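Search products
Enter keyword or item number
Search

Hundora Tabletop Backdrop Stand with Sweep Sheets

The Hundora is a folding stand that holds a curved backdrop sheet on a table, for photographing small items to sell online, catalogue or insure. It suits jewellery, ceramics, tools, spare parts, model kits, jars and bottles, and most things you can pick up in one hand. It sets up without tools and folds flat enough to go behind a door or under a bed.

The stand has two uprights, a top rail and a pair of feet that swing out and lock. The sheet clips to the top rail, drops down the back and curves forward onto the table, so there is no corner or join line behind the item. The front edge of the sheet is held by two rubber-faced clamps that fit most tabletops.

Weight and size

The stand weighs 1,176 grams without a sheet. The top rail is 500 mm wide. Sheets are cut to the same width and are 70 cm long, measured along the curve from the rail to the front edge. If you need a gentler curve, move the feet forward and let the sheet run further onto the table. Usable floor space in front of the curve depends on how you set it, and for most small items it is better to keep the curve well back.

Larger items such as lamps, boots and kitchen appliances will need the Brastura floor stand, listed separately. The two stands don't share sheets or clamps.

What is in the box

One folding stand, grey
One white sweep sheet, matte
One pale grey sweep sheet, matte
Two table clamps
Four rail clips, plus one spare
Carry sleeve with a handle
Printed setup guide

Lights, tripods and phone holders are not included.

Sheets

Standard sheets are a matte plastic that wipes clean with a damp cloth. They come rolled, and will want to stay rolled for the first day or so. Lay a new sheet face down on a clean floor with a book on each corner overnight. Do not iron it or put it near a heater, as it will ripple and the ripples are permanent.

Replacement sheets are sold singly. Colours are white, pale grey, charcoal, sand and sage. The old sky blue has been discontinued and we have none left. Paper sheets are also available in a bulk pack of 40, in white only. Paper is cheaper and gives a slightly softer look, but it marks easily and can't be washed. Customers who photograph greasy or inky items often prefer paper for that reason and throw each sheet out when it is dirty.

Please store sheets rolled with the printed side facing in. Folding leaves a crease that will show in every photo you take afterwards.

Setting up

Open the feet until both locks click. Raise the uprights to the height you want and turn the collars clockwise to tighten. Fit the rail, then hang the sheet with one clip near each end and the other two evenly spaced between them. Let the sheet fall naturally before fixing the front edge. If you clamp the front first, the curve tends to bulge on one side.

A table next to a window will do for lighting on an overcast day. In direct sun, hang a thin curtain or a sheet of baking paper across the glass. Turn off the ceiling light while you work, especially if it has a warm bulb, or one half of the item will look yellow. A piece of white card propped on the darker side will lift the shadows.

Photographing dark items

Black and very dark items are the hardest things to photograph on white. The camera sees a lot of white, decides the picture is too bright and turns everything down, so the background goes dull grey and the item loses its detail. On most phones you can tap on the item and slide the brightness up until the edges and surface texture show. On a camera, use exposure compensation and take a few at different settings.

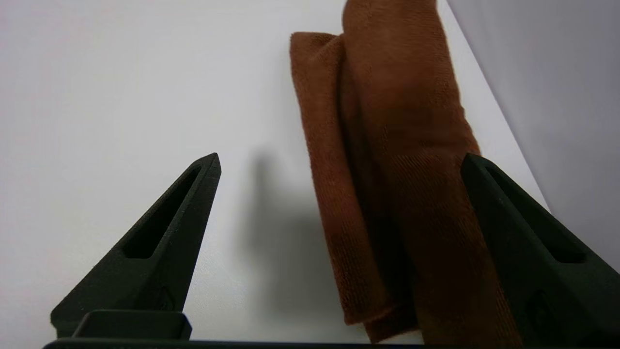 Matte black against a white background.

Matte surfaces are more forgiving than gloss. For gloss black, keep the light to one side and put the card close in, just out of view. If you still can't see the edges, change to the pale grey sheet.

Wipe dark items with a microfibre cloth before you start. Dust is much easier to see in the photo than it is on the table.

Care

Wipe the uprights and rail with a dry cloth. A little candle wax rubbed on the uprights will help if they become stiff. Don't use spray oil, as it will find its way onto the sheets. The rubber faces on the clamps can leave a faint mark on oiled or waxed timber, so put a bit of scrap card underneath on good furniture.

The rail is made to carry a sheet and nothing else. Please do not hang lights from it.

Spare parts

Clips, clamps, collars and feet can be ordered separately. Stands bought under the Alvarado name are the earlier version of the same design. Current clips and sheets will fit them, but the collars are a different thread and the feet won't lock properly. We still hold a small number of Alvarado collars. Check the underside of the left foot for the name before ordering.

Ordering and delivery

Sold by Sivero Studio Supplies. Orders are packed at our warehouse and sent by courier or post. Sheets ordered on their own are sent in a cardboard tube and may arrive separately from other items. The charcoal sheet is out of stock and is expected again in March. You can place an order for it now and we will send the rest of your goods first at no extra charge.

Unused stands can be returned in the original box. Opened sheets can't be returned unless they are faulty. The stand has a two-year warranty covering the locks, collars and rail. Clips and clamps are treated as wearing parts.

Prices and stock details on this page apply from 1/2/19. Schools and clubs ordering several stands can ask for a quote through the contact page.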